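The grip that would not let go

A jammed finger in a household tidying trial led to a month of checking, and to some changes in how gripping tools are tested around soft things

The fault report from Makhubela was two lines long. The gripper had closed on a knitted cloth, the open command had been sent, and the fingers had stayed shut. The operator had pulled the power and worked the cloth free by hand.

It did not look like much. Nothing was broken and no one was hurt. But Staltent, the firm that runs the home trials, had 50 arms of the same kind out in flats and houses, and a gripper that will not open is on its short list of faults that stop work. All 50 were switched off that afternoon in June.

The trial is a simple one on paper. An arm on a wheeled base clears a table, sorting cleaning things, cloths and small boxes into bins. People show the task first with hand-held grippers, and the arms learn from what is recorded. The hand tools gave no trouble. The fault was in the powered version, where a motor drives both fingers through a small gearbox.

Looking for the cause

The first guess was the control software, which had been updated shortly before. Engineers went through the logs and found the open command had reached the motor. The motor had tried to turn, drawn too much current and cut out to protect itself. It then did the same thing again, 2 seconds later, and went on doing it until the power was pulled.

So something was holding the fingers. The team took the gripper apart and found threads wound round the guide rail behind the left finger. There was a gap between the finger pad and its bracket, and yarn had gone in when the fingers closed. Opening them dragged it in further.

A bench test followed. Wunedia, which makes the gearbox, set up a rig to close and open one gripper 2000 times on a range of household items. Hard boxes and plastic tubs caused no jams at all. Sponges shed crumbs but did not stop anything. Loosely knitted cloth caught repeatedly, and so did braided cord. Both had been left out of the original tests, which used wooden blocks and folded tea towels.

That was the part that bothered the safety reviewers most. A jam with a cloth in it is a nuisance. The same jam with a sleeve, a scarf or somebody's hair in it is another matter, and the machine had no way to let go without power. Cutting the power helped only because there was some slack in the gears.

Staltent's report, published on 9 September 2020, says as much. It also admits that a similar snag had been written up at another site earlier in the trial and closed as operator error.

Back at the table

The test table now looks more like one in a home. Soft and stringy things are mixed in with the boxes, and people work through the pile with hand-held tools before a powered gripper goes near it.

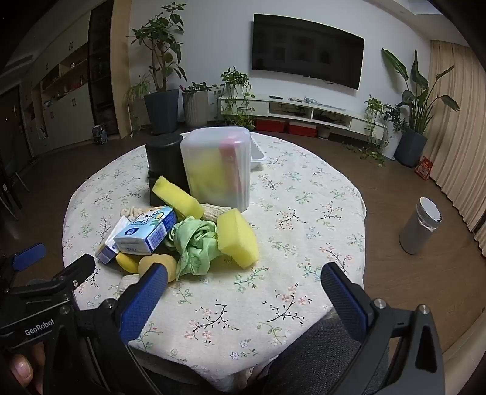 What has changed

The gap behind the finger pad is now covered by a thin rubber skirt made by Zivex. It wears, and has to be replaced after 200 hours of use. The motor no longer keeps trying: after one failed attempt to open, it stops and sounds an alarm. A manual release has been added to the side of the powered gripper, and operators have to use it once at the start of every shift to show that it moves.

The arms went back to work in small groups. Loose knits are still off the list for unattended running, and anyone standing within reach is asked to roll up their sleeves and tie back long hair.

One question is still open. The skirt keeps yarn out of the rail, but it also makes the fingers slightly stiffer, and the arms drop thin items more often than they did. Staltent is trying a softer rubber. Until that has been through the full run on the bench – knits and cord included – the stiffer one stays on.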